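November, after supper

Stayed up far too late with the Clendolberg kitchen demos, all simulated of course, and got quite fond of that white arm - it reaches over the counter to the wooden bowl by the toaster oven so politely!
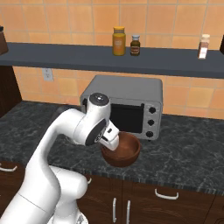
Later, with tea

The glass bowl worries me more. I can barely see clear glass myself without my specs, and I've got 153 runs left to watch out of 200.

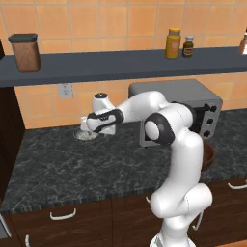

Still, I wouldn't hand over my own dishes yet, not even to wipe the counter after - maybe next winter, if the Daltomside people keep at it.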